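Sticky Drawers, Musty Drawers and Other Small Furniture Fixes

I've been putting off this page since August, mostly because every time I sat down to write it I found another drawer in this house that didn't close properly. So let's start there!

First thing, take the drawer right out and look at the runners. On older pieces it's usually wood on wood, and a plain white candle is all you need. Rub it hard along the bottom edges of the drawer sides and along the rails inside, slide the drawer in and out a dozen times, then do it again. I used to use bar soap (my grandmother swore by it) but it draws damp in a humid summer and goes gummy, so now I'm strictly a candle person. If the drawer still binds, look for shiny spots on the wood. That's where it's rubbing. Two or three light passes with 120-grit paper on those spots, no more, then wax again. Please don't reach for cooking oil. I did that once, on my sewing table, and it was a whole weekend getting it off.

Metal runners are a different story. Vacuum them with the crevice tool, wipe them down with a rag and a little rubbing alcohol, and finish with a dry silicone spray. My neighbor Blair Leckie uses graphite powder, which works beautifully but gets on absolutely everything, including, in her case, a drawer full of white pillowcases.

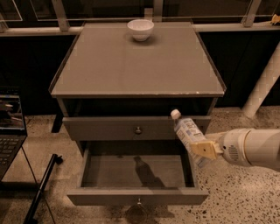

Smells next, because I get more mail about musty drawers than about anything else. Empty them completely, vacuum the corners, and wipe the inside with one part white vinegar to two parts water on a cloth you've wrung out well. You want it barely damp. Then leave the drawers out to air for a full day, somewhere with a breeze but not in strong sun. Once they're dry, put a small open bowl of baking soda inside and shut everything up for a week. Coffee grounds work too, if you don't mind your socks smelling like breakfast.

If the smell comes back after all that, it has soaked into bare wood, and the fix is to seal it. One thin coat of clear shellac on the inside, bottom and sides, with the windows open. Keep it off the runners! It dries fast and it locks in just about anything, even the mothball smell in the dresser I bought at an estate sale – and that one was ripe.

Loose knobs are the easy one. If it's a bolt that goes through from the back, add a split washer and tighten it with a real screwdriver, not a butter knife (I know you). If it's a wood screw in a worn-out hole, pack the hole with toothpicks dipped in wood glue, snap them off flush, let it dry overnight and drive the screw back in. Dougal MacRitchie wrote to say he uses golf tees for the bigger holes, and I tried it on my kitchen dresser and he's right, they fit like they were made for it.

For chips in painted furniture, clean the spot, sand the edge of the chip until you can't feel it with a fingernail, and dab on matching paint with a toothpick. Several thin dabs beat one fat blob. Let each one dry before the next, and give the last one a couple of days before you set anything heavy on it.

Next time I'll do doors that swing open on their own. I have three.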